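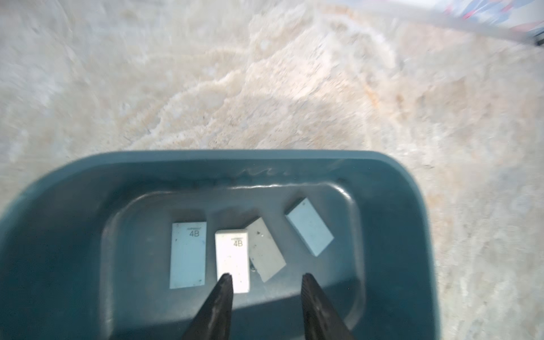

Studio and Supply Assistant, part time
Marik Drawing School, Tavano

Marik Drawing School is hiring a part-time Studio and Supply Assistant for our building on the Sumov side of Tavano. The job starts in January and runs through the end of August, with the possibility of renewal for the next school year. Applications are due 28 November 2014.

The school teaches observational drawing to adults and teenagers. Most of our students are beginners or people coming back to drawing after a long break. Classes are small and run in the late afternoon and evening. During the day the studios are rented by the hour to members, who bring their own projects and use our easels, boards and still life objects.

What the job is

You will get the studios ready before class, put them back in order afterward, and keep the supply room stocked. You will also work the front desk when the office manager is teaching. You will not be asked to teach, but students will ask you questions, and you should be comfortable telling someone what a 4B pencil is for or which side of the pastel paper to use.

A normal shift looks like this. You open the supply room, check the class sheet, and set out paper, pencils, charcoal and erasers for each group. Beginners get a full set from us. Intermediate students bring their own pencils but we give them paper and erasers. You set up the still life from the instructor's sketch, adjust the lamps, and check that there are enough stools. During class you are at the desk or in the supply room. After class you sweep, wipe down the boards, collect shared materials and write down anything that is running low.

Supply orders go out twice a month. We buy from Sani for paper and from two smaller suppliers for everything else. You will put the order together and the office manager will approve it. We go through a lot of newsprint, and the previous assistant set up a good spreadsheet that we would like to keep using. 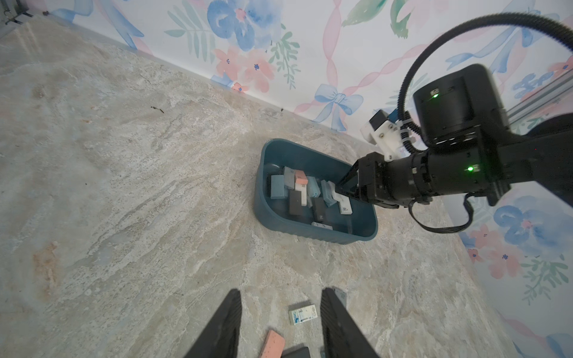

Hours and pay

This is a two-shift week to begin with, with each shift lasting 8 hours including a paid meal break. Shifts run from early afternoon to closing. Extra shifts are available during the open studio weeks in spring and during the summer course in August. Please tell us in your application if you cannot work in August — it is our busiest month and we need to plan for it.

Pay is 700 a month before tax for the regular shifts. Extra shifts are paid at the same rate, divided out by the hour. You may take any class at the school for free if there is an open place, and you may use the studios on your days off when they are not booked. Staff buy materials at cost.

What we are looking for

You should be on time, tidy, and able to lift a full box of paper. You should be polite to people who are nervous about their first class. Basic computer skills are needed for the booking calendar and the supply spreadsheet.

Some experience with drawing is helpful. It does not have to be formal training. If you keep a sketchbook, that counts. Experience in a store, a library or a school office is also useful.

The supply room is up a flight of stairs and there is no elevator. If this is a problem but the rest of the job suits you, write to us anyway and we will see whether the work can be divided differently.

You must be 18 or older and already have the right to work here. We cannot help with visas for a part-time position.

How to apply

Send a letter of no more than one page and a short list of your past jobs. In the letter, tell us why you want this job and which days you are free. Please do not send a portfolio. We do not look at artwork when we hire for this position, and large files fill up the office mailbox.

You can apply by e-mail through the contact page or leave an envelope at the front desk. Put "Studio Assistant" on it.

We will invite a few people for an interview at the school. It takes less than an hour and includes a look at the studios and the supply room. We will also ask you to set up a simple still life from a sketch. Travel costs for the interview are not covered.

Everyone who applies will get an answer by mid-December. Questions about the job can go to the office at any time during opening hours — the phone is not always answered while classes are changing over, so leave a message with your number.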